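Módulo 2. Buenas prácticas en la recogida de demostraciones con pinza manual

Asignatura: Robótica aplicada y normalización
Apuntes de clase, revisión de 21 de septiembre de 2018

2.1 Ámbito

Las reglas de este apartado se aplican a las demostraciones de agarre realizadas por un operador que sostiene la pinza con la mano. Quedan fuera los brazos con base fija, que se tratan en el módulo siguiente. La guía interna Sarholm, que se usará como referencia en las prácticas, distingue entre requisitos (verbo «deberá») y recomendaciones (verbo «conviene»). Esa distinción se mantiene en estos apuntes.

2.2 Preparación del puesto

La superficie de trabajo deberá cubrirse con un material de un solo color cuando se manipulen objetos de borde brillante. Se admite el papel blanco, aunque esté arrugado, siempre que no se desplace con el objeto durante el cierre. Los cables deberán quedar fuera de la trayectoria prevista de los dedos. Conviene conservar en el entorno objetos ajenos a la tarea: un conjunto de datos tomado siempre sobre una mesa despejada generaliza mal.

2.3 Agarre de piezas apiladas

Los cuencos encajados plantean dos dificultades. La primera es geométrica: los bordes se solapan y el punto de contacto de cada dedo puede recaer en piezas distintas. La segunda es de etiquetado, pues la pila puede registrarse como un objeto o como varios. El criterio Sarholm es registrar una sola entidad mientras las piezas se muevan solidariamente, y abrir una entidad nueva en el instante en que una de ellas se separe.

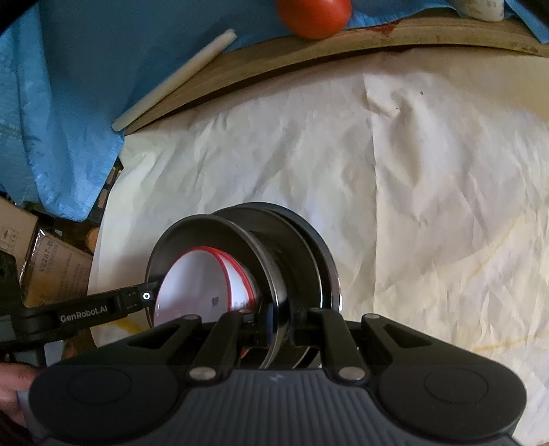
Figura 2.1. Agarre de cuencos encajados, apoyados de canto sobre papel blanco.

La mano del operador deberá permanecer en la carcasa, sin invadir el espacio entre las placas articuladas de los dedos. Los pivotes son puntos de atrapamiento y se revisarán antes de cada serie. En piezas esmaltadas o con borde metálico, el cierre será progresivo y se detendrá al alcanzar el 70 % de la fuerza nominal fijada para la práctica.

2.4 Criterios de aceptación

Una demostración se rechazará si concurre alguna de estas circunstancias:
- el objeto sale del campo de visión durante el cierre;
- la mano libre toca el objeto una vez iniciado el agarre;
- falta el registro de apertura de la pinza en cualquier tramo.

En la serie Pamus, que se analizará en el laboratorio, se grabaron 338 demostraciones y se rechazaron 41. La causa más frecuente fue la segunda. Las tomas rechazadas no se borran; se archivan con su código de causa.

2.5 Trabajo para la próxima sesión

Leer el anexo B de la guía Sarholm y redactar una ficha de puesto para una tarea con vajilla apilada. La ficha indicará superficie, objetos presentes, límite de fuerza y criterio de etiquetado. Extensión máxima: 2 páginas.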